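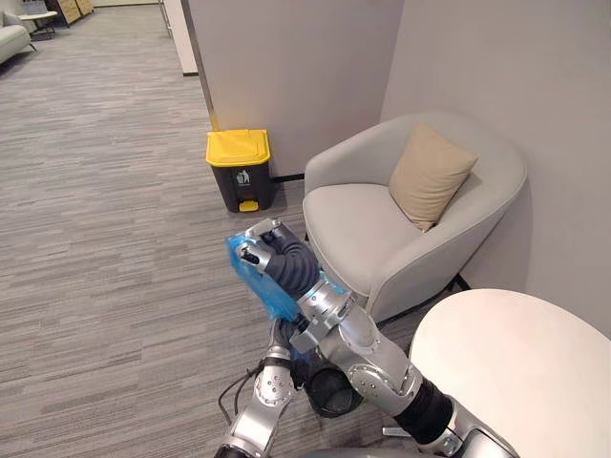
Draltlow is getting its Thursday trash pickup back, and I for one may throw a small party at the curb.

If you live on the north side of town you already know the story, but for everyone else: back in the spring the town moved us to a pickup every other week, and it's been a long, smelly stretch. I had bags in the garage. My neighbor had bags in her garage and then, when it got hot, bags in a chest freezer, which she says works great as long as you label them. (Label them. Please.)

The new schedule starts in June and it covers everything north of Drulby Street, plus the apartments behind the old shoe store. Trucks will come once a week, starting at 7 in the morning, so the late risers among us are going to have to set bins out the night before. The south side keeps the day it has now. Recycling stays every other week for the whole town, same as always, and yard waste is still a drop-off thing.

I went to the town hall meeting where this got voted on, mostly because I'd complained so much at home that my husband told me to go complain to somebody else. It was a fuller room than I'm used to seeing. They had to bring in the folding chairs from the hallway, and a few people stood along the back wall with their coats on the whole time. The vote was 4 to 2 in favor, after almost two hours of talking, and a good chunk of that was about lids.

Let me explain the lids. Part of the deal is that every bin has to close all the way. If the lid is propped up on a bag, the crew can leave it and put a tag on the handle. Hauwa Usman, who runs the public works office, said the open lids are how we ended up with crows pulling things all over the sidewalk, and she had a stack of complaint letters with her to make the point. She read a couple out loud. One of them was only the word "crows" and a street address.

"I'm not trying to get anybody in trouble," she told the room. "I just want the trash to be in the trash can when we get there."

Not everybody was happy. Ye-rin Lim, who has the bakery on Drulby, asked what a small shop is supposed to do when it fills its bin by Tuesday every single week, closed lid or no closed lid. She's been driving her extra bags out to the transfer station herself after closing, and she'd like to stop doing that, thank you very much. I thought it was a fair question and I don't think she got much of an answer. Usman said businesses can ask for a second bin, but there's a waiting list, and she didn't want to promise a date while everyone was sitting there listening.

Ye-rin caught me on the way out and said she'd put her name on the list anyway. She also said the cinnamon rolls are back on weekends, so there's a bit of extra news for you, no charge.

The money part, because I know you're going to ask: your bill goes up $9 a quarter if you're on the weekly route. It doesn't change for anyone else. Seniors who already get the discount keep it and don't have to sign up again, which was the one thing that got actual applause. The two no votes were both about the cost. One of the members who voted no said she'd rather have seen the town try it for the summer first and then look at the numbers, and she got some nods for that too.

A few other things I scribbled down:

Bags left next to the bin won't be picked up, even if they're tied. That's a change. The crews used to grab them if they felt like it.

Pet waste has to be bagged before it goes in. I'd have thought that was obvious, but the look on the driver sitting near me said otherwise.

If a holiday lands on pickup day, the truck comes the day after. There's going to be a calendar in the mail with all of this on it, and there will be a pile of them at the library for people who lose theirs (me, by the second week).

Broken bins get swapped for free. Call public works and leave the broken one at the curb with a note taped on it. Don't put trash in it or they'll think it's a normal bin – that happened to a guy on my block, and he ended up with a very empty broken bin.

The second-bin list for businesses is open at the public works counter now, and you can sign up by phone too. The bigger question of what to do about food waste got pushed to the next meeting, along with the parking thing by the school. I'll be at that one too, probably in the folding chairs again.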